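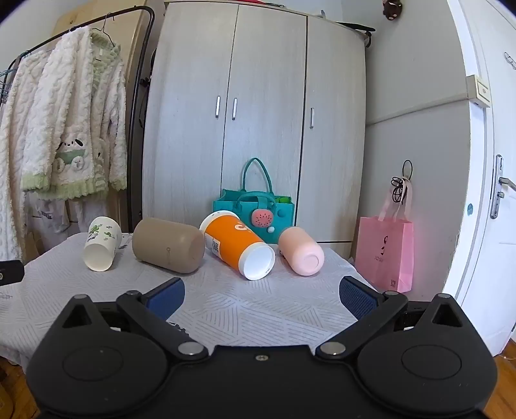

Cups and a bottle on their sides, a teal bag behind them, and the gripper in front. Photo: Amedeo Martinelli

By Amedeo Martinelli
February 22, 2021

I've got a sore wrist and a new respect for paper cups. I spent two days with the crew at Urska, a small outfit in Gandstead that teaches robot arms to tidy up, and they put me to work before I had my coat off!

The teaching goes like this. You hold a gripper by hand, you reach for a cup, you close the jaws, you do it again (and again, and again). The recordings go to the software people, and someday an arm does the reaching by itself. The target is 2,000 grasps for each set of objects. I managed 213 on my first day and felt pretty good about it until Whitlock, at the next table, mentioned she was at 1,900 for the week.

Whitlock used to clear tables at a conference hotel, and she worries a little about her old coworkers. "I'm teaching it my job," she told me, "and I'd like them to get something out of that." The pay here is better and she sits down more, but she misses the talking - you can't chat much while you're recording.

Her hours have changed too. When she started, every shift was cups, start to finish. Now the software flags the grasps it's unsure of, and she spends 40 minutes each morning going through them and deciding which ones to redo. She likes that part best. She also gets to pick the objects, and she's ruthless about it (round things that roll are her favorites).

In March the crew starts on Clalledero, a trial with a real arm clearing real trays in an office cafeteria. Whitlock will be there to watch it work, and she has already asked for a chair.

Get our features by email every week. Sign up for the newsletter. You can unsubscribe at any time.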